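Two-arm jar opening by teleop: my demos look fine, but the policy keeps fumbling the lid
Posted in Help > Teaching by demonstration > Bimanual

dogbe_bench
17 March 2026

Hi all! First post, and I'm having way too much fun with this to stay quiet any longer. I'm recording demonstrations on a two-arm table setup with leader arms (I hold a pair of small copies, the big arms follow). The task is: left arm picks up a gray screw-top jar, holds it up off the table, right arm comes in, unscrews the lid and sets it in a clear tray. I have three cameras, one looking down over the table and one on each wrist, and all three go into the policy.

I've got 668 demos so far. Nearly all of them end with the lid in the tray, and when I replay them open loop the arms go through the motions just like I did. It's a great feeling the first time you see that!

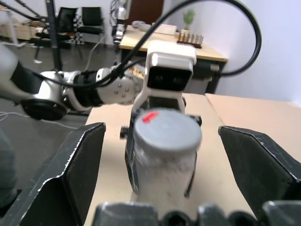 The trained policy gets the easy part every time. It picks up the jar, lifts it, and brings the other gripper in. Then, at the lid, things get strange. It either closes too early and bumps the rim, or it stops a little short and hovers there, opening and closing by tiny amounts like it can't make up its mind. Once in a while it gets a clean grip and then the unscrewing is lovely, so I know it learned that bit.

Things I've tried already:
More training steps. No change I could see.
Turning the wrist cameras off. Worse, it missed the lid by a wide margin.
Running it slower. Same hovering, only slower.

I did the demos over several evenings and I'm sure I got faster as I went along. I also put a dab of red on the lid so I could tell how far it had turned. Could that be hurting me? Should I just keep going until I hit 1000, or is there something wrong with what I'm recording? I'm logging with Leltuvura on the default settings, if that matters.

perkholm_regular
Accepted reply, 11 people found this helpful

Welcome! What a fun task to start with, and I mean that – lids are where two-arm work gets interesting. Please don't record another 300 yet. I'd bet the trouble is in the ones you have, and it's very fixable.

Hovering right before contact nearly always points to pauses in the demos. Think about what your hands do on the leader arms. You bring the right gripper over, you stop, you lean sideways to check whether the fingers straddle the lid, you nudge, you stop again, and then you commit. During those stops the commanded motion is close to zero, and the policy gets shown over and over that "gripper near lid" goes with "stay put". Without any memory of how long it has been waiting, it can stay there forever. Plot the joint speed of the right arm for a dozen episodes and look at the few seconds before the first grip. If you see flat stretches, there's your answer. Trim them or, even better, redo them with one smooth approach.

The early closing sounds like a second problem, and it's likely your speed drift. If the early evenings have you closing after you settle and the later ones have you closing while still moving in, the policy has two habits to choose from and lands somewhere between them. Sort your episodes by length. Train once on only the later half and see which failure goes away. I did this on a cap-removal task and learned more from that one run than from a month of adding data (I was thrilled and also a bit sick about the month).
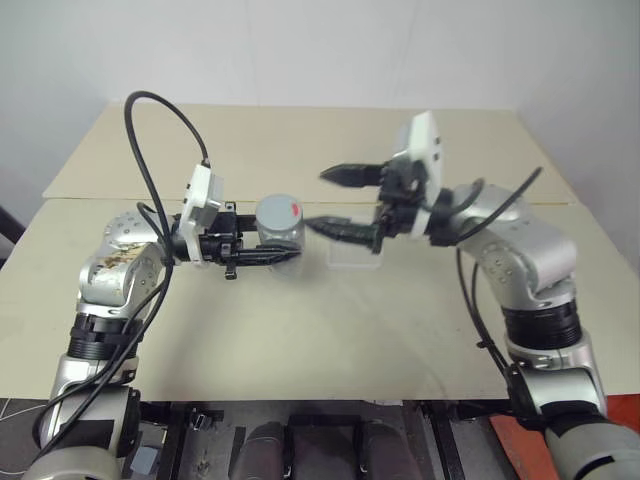
Then settle on a routine and stick to it for every demo. Mine goes something like this:

Start with both arms in the same home pose, grippers open.
Grip the jar low enough that the other hand has clear access to the lid.
Lift to about the same height each time and then leave the holding arm alone. Beginners tend to "help" with it during the twist, and the policy copies that wobble faithfully.
Bring the other gripper in along one line, always from the same side.
Close, turn, open, turn back, close again. Same amount of turn on each stroke, as near as you can manage.
Lid in the tray, release, back off, home.

What you do want to vary is the start: where the jar stands, which way the red mark faces, where the tray sits. Vary the world and keep your hands boring! The mark itself is fine as long as it doesn't face the same way at the start every time. If it does, the policy may learn to look for the red and get lost when it's somewhere else.

One more idea, and it's my favorite. Record a small batch that begins in trouble. Put the right gripper a little short of the lid, or a little too high, start recording from there, and show the fix. I added 12 of those to a set about your size and the hovering dropped off so much I ran into the hallway to tell people. Keep them labeled separately so you can take them out again if they do harm.

Leltuvura's default settings should be OK, but check whether it stores the leader position or the follower position as the action. For grippers this matters a lot. The follower stops when it touches the jar, while the leader keeps squeezing, and that extra squeeze is the part that holds on. If you train on follower positions you get a policy that touches the jar very politely and then lets it slip.

zurano_fan

I'd just get more data. We didn't see good results on anything with a twist until we were well past what you have. Also clean your wrist camera lenses, mine were filthy.

slowhands_lab

Mostly agree with the accepted reply, with one thing to add. Try driving the arms while looking only at the camera feeds, with your back to the table. It's humbling! I could do a screw lid easily by eye and was hopeless at it from the feeds, and that showed me the overhead view had the right gripper hiding the lid at the very moment I needed it. If you can't do the grip from what the cameras show, the policy can't either. I ended up rotating my approach a little so the rim stayed in view of at least one wrist camera, and re-recorded from there.

Also take breaks. My demos after the first hour are visibly sloppier, and I throw most of them out.

dogbe_bench

Oh wow, thank you! I plotted the speeds and there are flat stretches in almost 400 of them, right where you said. And it was storing follower positions. Going to switch that, trim what I can and record the trouble batch tonight. I'll try the back-to-the-table thing too, though I'm a little scared of it.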